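Isabelle Robichaud has been answering the same question since she put the Camitz hand gripper on sale: what do people do with it all day? She sells it as a kit from two rooms above a printer's in Plorinau, and when we spoke in October she had a half-built one on the desk in front of her.

"They pick things up," she said. "A person holds it, closes the fingers on something, moves it, lets go. The camera on it records the whole thing, and the recordings go towards teaching a robot arm the same job. The person is at home or at work, doing what they'd do anyway."

The kit costs 319 euros with the camera mount and 217 without. It comes in a flat box with the fingers, the linkage, a bag of screws and a printed booklet that she rewrote after the first batch went out. The old one assumed that everybody owned a set of small hex keys. The new one lists the tools on the first page, and the box has a key in it.

Robichaud used to repair catering equipment for Boychuk, a firm that looks after school kitchens, and she thinks it shows in the jobs she chose to test first. She started with crockery and pans.

"I wanted things with an edge," she said. "A block is easy. You can grab a block badly and still get away with it. With a plate, if you come in crooked, it swings round on you."

The fingertips are the part she has changed most. They are separate blocks, screwed on, so that a worn pair can be taken off without stripping the arm behind them. She is now on version 7. Earlier ones were rounder and tended to slide along a rim, and a customer in Plerkuvska sent back a set with the corners gone. "Fair enough," she said. "I'd have sent them back too."

She is open about what the kit doesn't do well. It is tiring to hold for a long session, and she tells buyers to stop after 30 minutes and change hands or change people. Thin cloth is awkward. Heavy pans are possible - she has done it - but the weight goes straight to the wrist, and she would sooner people used two hands and left the recording for another day.

Shiny dishes are a separate matter. The grip is no different, but the camera sees reflections as well as the dish, and she wants plenty of those in any set of recordings.

"Kitchens are full of shiny things," she said. "If you only record matt plates, you've trained it for a kitchen that doesn't exist."

Her advice is to take a dish by the rim, with a fingertip block on either side of it, and to keep the grip in view of the camera.

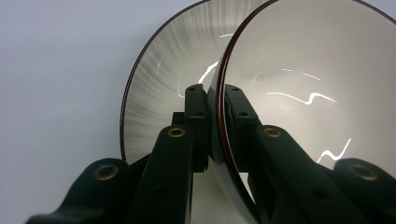 Pavel wrote in his review of the kit that rims were where it had won him over, though he had needed an evening to get the two tips to meet squarely and thought the booklet should give that step a page of its own. He also wanted spare screws.

Robichaud has read the review. The spare screws are going in, she said, and the page on squaring the tips is drafted.

"He's right about the evening," she said. "It takes me ten minutes, but I've built a lot of them."

She does not plan a motorised version. Orders go out twice a month, and replacement tips are sold in pairs.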